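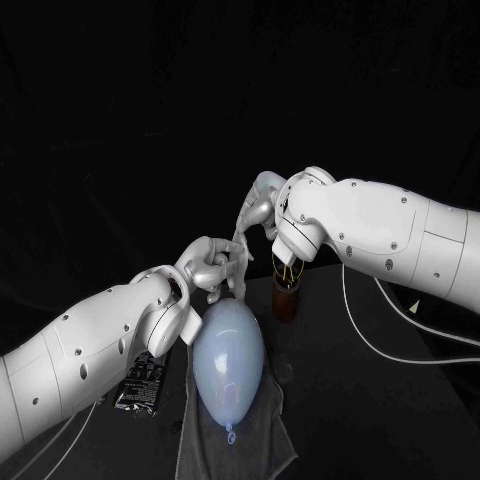 Two-arm station, Pultport site: both hands above a balloon on a gray towel.

About Trovport

Trovport records robot tasks performed by people. An operator takes control of a two-armed robot, carries out a job with its hands, and the motion is stored along with the camera view. Customers use the recordings to train their own control software. We do not build robots and we do not sell trained models. Our product is the recording, the notes that go with it, and the station setup needed to repeat it.

The company was set up by Damián Esquivel, who had spent several years writing arm control code and wanted better input data for it. He still runs the technical side and signs off on each new task sheet before it goes to the operators.

What we record

Most of our work is tabletop handling with two humanlike hands. Tasks are grouped by the kind of object involved:

Soft and light objects. Balloons, towels, sponges, paper bags. These move or change shape under small forces, and a grip that is safe for a cup will push a balloon off the table.
Kitchen items. Cups, bowls, utensils, sealed packages.
Fasteners and small parts. Caps, clips, plugs, short cable runs.
Handover between hands. One hand picks up, the other receives. Covered as a separate group, as most faults in two-arm work show up at this point.

A standard order is 50 accepted recordings of one task. Larger orders are quoted per task. The library now holds 249 tasks, and the task list is sent on request.

How a recording is made

We use two methods. In remote control, the operator sits at a separate desk and wears tracked gloves; the robot's arms and hands follow. In hand guiding, the arm motors are set to low resistance and the operator moves the arms directly. Remote control is the default. Hand guiding is kept for slow tasks where the path of the wrist matters more than the fingers – wiping along an edge, for instance, or lowering a part into a tray.

Each session follows the same order. The station is checked against the task sheet. The operator runs the task without recording until the motion is steady. Recording then starts from a fixed arm position and stops at a fixed arm position. Object placement is changed between runs within limits given on the sheet. Objects that are not part of the task may be left on the table on purpose, and the sheet says which.

A run is marked accepted, failed or void. Failed runs are kept and delivered in their own folder, with a one-line note on the cause. Void runs (tracking loss, dropped camera signal, operator stop) are deleted at the end of the shift.

Stations

There are two sites. Pultport is the main one and has the black-backdrop stations, used where the customer wants few distractions behind the hands. Tables there are dark and the light is set brighter toward the middle of the working area. The second site, Sitompul, has furnished stations: a kitchen counter, a workbench and a packing table. Lighting at Sitompul is varied from session to session and logged.

Joint positions, finger positions and video are stored on one clock. Timing is handled by Honix, our in-house recording software. Honix also runs the first quality pass and flags any run where the arm data and the video drift apart. Flagged runs are then watched by a second operator, who was not present for the session.

Operators

New operators train on blocks and cups before they are given soft objects. The usual difficulty is depth: reaching too far, or closing the hand early. Another is speed – people move faster than the arms can follow, and the lag shows in the recording. Operators rotate off the gloves at set intervals and spend the rest of the shift on setup or review. No one records for a full shift.

Operators are employed directly by us. We accept applications from people with no robotics background, and several of the current team came from sewing, dental lab work and crane operation.

Delivery and terms

Recordings are delivered as one folder per task, containing the accepted runs, the failed runs, the task sheet, a parts list for the station and the camera calibration. File formats are listed in the delivery guide. Orders above 2,000 accepted runs are delivered in parts. The largest single order we can take at present is 4,000.

Customer-supplied objects are returned or disposed of, as stated in the order. Tasks designed by a customer stay out of the general library unless the customer agrees in writing. Visits to Pultport can be arranged through the contact form. Sitompul is not open to visitors during recording.

Page last revised April 4, 2019.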